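What I Learned From a Month of Soup

I made soup every single Sunday in November, and I'm still not sick of it! It started because the squash at the Garari market was cheap and I bought way too much of it (as I do). By the second week I had a pot going before lunch, the windows all steamed up, and the neighbors asking what smelled so good.

My big discovery was onions. I used to give them five minutes and move on. Now they get the full 19 over low heat, with a good pinch of salt, and the whole pot tastes sweeter for it.
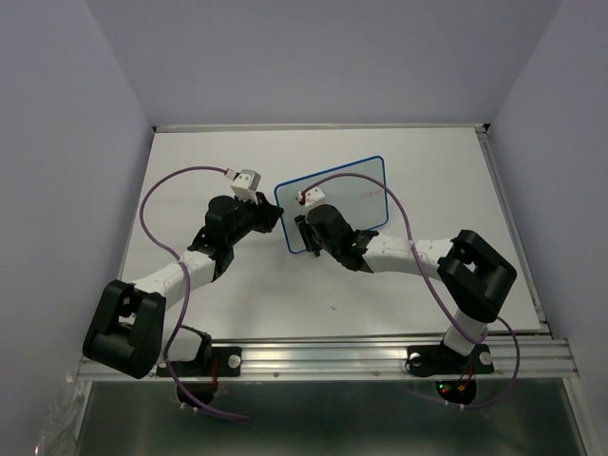
One reader wrote in that I'm wasting my time with fresh stock and should just save the parmesan rinds in the freezer and simmer those. I tried it with the white bean soup, and wow, yes. I've got a bag of them going now.

The other thing I changed is when I blend. I let the pot sit off the heat for a bit first, then blend only half and stir it back in, so there's still something to chew on. My old blender from Cusel is loud enough to scare the cat, but it does the job and I'm too fond of it to swap it out.

If you freeze leftovers, leave the cream out until you reheat. Mine split twice before I figured that out, and I ate it anyway.

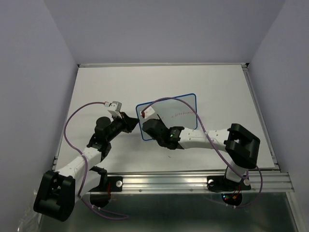 Coming Up Next Time

Bread! I've been baking a no-knead loaf to go with all this soup, and I'll send the recipe along once I get the bottom to stop burning. Got a trick for that? Hit reply and tell me.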